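Cultlow table mat, large, brown: review after 6 weeks

Posted November 2019

Quick one, typing this while the pasta boils. Bought the Cultlow mat in October for the big white table. Paid $29 at Eyvindsson, the one by the bus station, not the big one out by the highway. Item number 2974 if you're searching, because the site lists four things all called "table mat large" and the photos are all bad.

Short version: like it, keeping it, would measure better next time.

Why a mat at all. The table is a Savell, white top, and white tops are a pain. Every pencil line shows. Every crumb. Glare from the ceiling light too, so if you're sorting small stuff at night you end up squinting. My son runs toy cars on it, I do puzzles and glue jobs on it, we eat at the other table mostly. So I wanted something flat and dark that covers most of the top and stays put. Did not want a tablecloth. Tablecloths get pulled.

Color. They call it "walnut." It's a dark taupe brown, more gray in it than walnut. In daylight a bit warmer, at night a bit muddy. I was annoyed for one day and then stopped seeing it. Plain, no pattern, no border, no logo on the top side that I've found. Good. Small things show up well on it. Yellow is great on it, you can find the little yellow car from the doorway. Light blue also fine. Dark screws, not fine. Lost a black one for a whole evening and it was right in front of me the whole time. If you work with dark parts get the lighter color, they do one in sand, which I haven't seen in person.

Size. OK so this is my fault. I measured the table before ordering, wrote it on the back of an envelope, then ordered off memory. It covers most of the top but there's a strip of white down the right side and a wider band along the back. Doesn't bother me in use. The band at the back is where pens and my coffee go now. But if you want edge to edge, measure, and measure twice, and bring the envelope. They don't do custom sizes. I asked. They'll trim it in the store for a fee but obviously nobody can trim it bigger.

Also there's a seam in the table top toward the back and I was hoping to hide that. Didn't. Mat stops short of it. Oh well.

Lying flat. This is the thing most of the bad reviews go on about (there were 210 reviews when I bought, I read way too many). It comes rolled up tight in a cardboard tube. First day it was basically a scroll. I rolled it backward, left it an hour, then weighed the corners with cookbooks overnight. By the next evening the corners were down. Front edge fine. The back edge still has a slight wave in it near the middle and I think that's just how it is now. I've tried books on it, tried a warm day by the window, tried flipping it. Small wave. A toy car doesn't care. A ruler does a little, so I do my cutting and measuring toward the front.

If that would drive you crazy, buy one that ships flat. Iditz has one that ships flat, costs a lot more, and the delivery guy will hate you.

Does it slide. Not much. Lean on it with both forearms and push and it'll creep. Normal use, writing, sorting, driving cars across it, it stays. My kid can scoot a tray around on it and the mat stays put. I did try a bit of that grippy shelf liner under one corner and took it out again, it made a bump.

Noise. Didn't expect this to be the best part. Cars on the bare table sounded like somebody sawing. On the mat it's way quieter. Same with dice. Same with dropping a spoon. I take calls in the next room and I no longer shut the door. For that alone I'd pay the money.

Rolling. Cars do still roll on it, just not as far. Before, one push and it was off the far end and under the radiator. Now it goes a bit and stops. He complained for an afternoon, then made up a parking game with the blue tray as the garage, and since then no complaints.

The tray, since I got it the same day. Light blue, rectangular, nothing special, from the bin by the register. It's good with the mat because it gives the small stuff a home and I can lift the lot off when we need the table. If you're buying the mat for kids or for parts get some kind of tray with it. Any tray. Don't pick a brown one, you'll be patting around for it.

Cleaning. Crumbs: brush them off, or pick up the front edge and let them run to the back, then wipe up. Marker: most came off with a damp cloth, one dark dot did not and lives there now. Glue: let it dry, then peel. I got a bit impatient with one blob and scraped at it with a butter knife and there's a tiny scuff. My fault again. The instructons say no hot pans and I believe them, haven't tested it. Coffee I caught right away, no ring. No idea what happens if you leave it overnight.

Dust shows more than you'd think on a dark mat, by the way. Pale dust, cat hair, eraser bits. You trade one thing for another. White table shows dark crumbs, dark mat shows light ones. I wipe it down every couple of days and it's fine.

Smell. Yes for the first few days, like a new shower curtain. I had the window open. Gone after that first week. A friend, Kári Holst, has the same one in a smaller size and says hers never smelled at all, so might depend on how long the tube's been sitting in the warehouse. She's had hers since spring and uses it for sewing. Her edges are still clean, no fraying or curling. Hers lies dead flat too, which makes me a bit jealous. Smaller ones probably behave better.

Edges. Cut clean all round, square corners. One side was a hair crooked when I laid it along the table edge. You'd never see it if you didn't line it up like I did. Don't line it up.

Storage. Don't fold it. I mean it. I folded one side over for ten minutes when we had people round and needed the table for food, and there was a crease for two days. It went away but I was sweating. Roll it, or slide it behind the couch. I just leave it on now.

Things I'd change: ship it flat, or at least in a fatter tube. Put the real measurements on the front of the label, not under the barcode in tiny print. Call the color brown. Maybe round the corners off, I've caught a sleeve on one.

Things I wouldn't change: price, the quiet, the plain surface.

Who should get it. Anybody with a white or shiny table that gets used for stuff besides dinner. Kids with cars, puzzles, repairs, homework. If you want it to look nice for guests, no, it looks like a mat. If you do precise drawing right up to the edges, no, see wave above.

Also people asked in the comments on my shelf review whether I get this stuff free. No. Paid for it, have the recipt in the drawer somewhere.

One last thing on the returns. Eyvindsson will take it back within a month if you've still got the tube. I threw the tube out on day one, so keep the tube. And check the mat for dents when you unroll it, at the store if you can. The first one they handed me had a dent at one end and they swapped it with no fuss.

Four out of five. Would be four and a half without the wave. I'll update if it ever goes flat. Pasta's done.

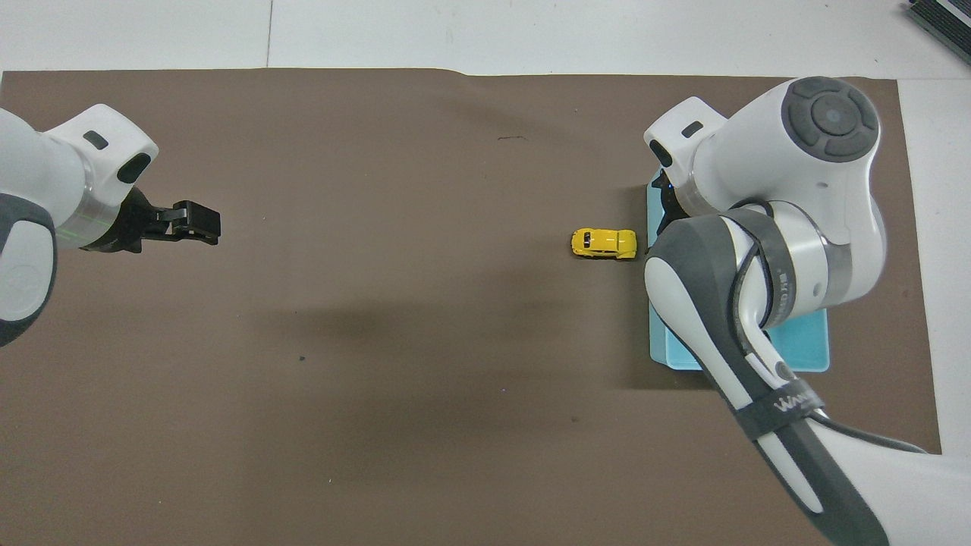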